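Dialing in the Varma again

The new burrs went into the Varma in October and the old settings no longer apply. At 90 on the dial the shot ran in 28 seconds, but it tasted sour. I moved two steps finer and left the dose alone.

Driss Abdel Hamid suggested purging a little coffee after every change, as the chute holds old grounds.
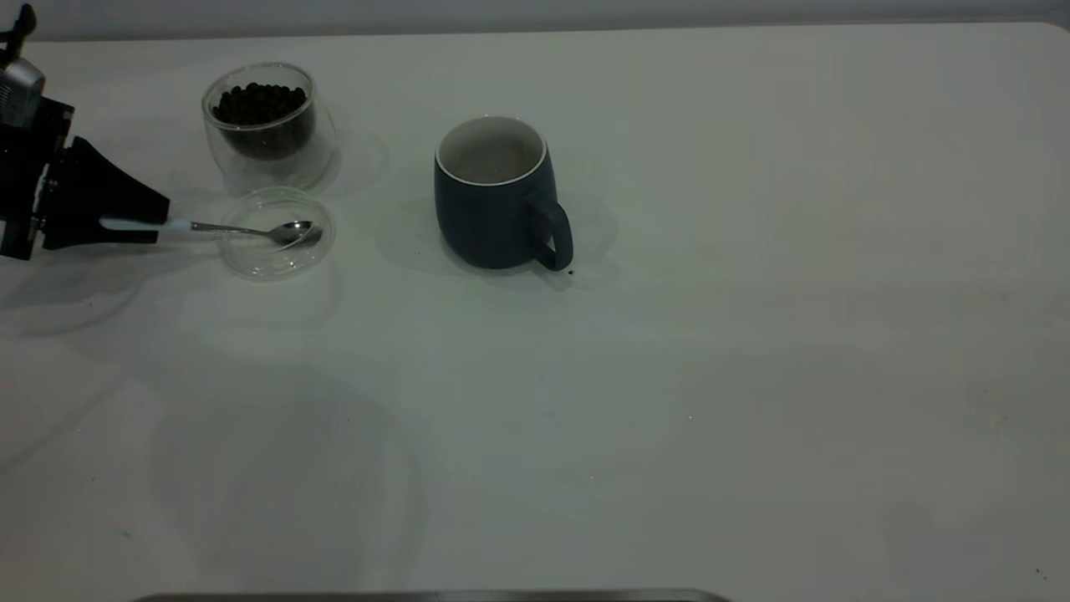
Purging helped. The next variable is water. I have only used Nendard so far, and I plan to repeat the test with filtered tap on Saturday.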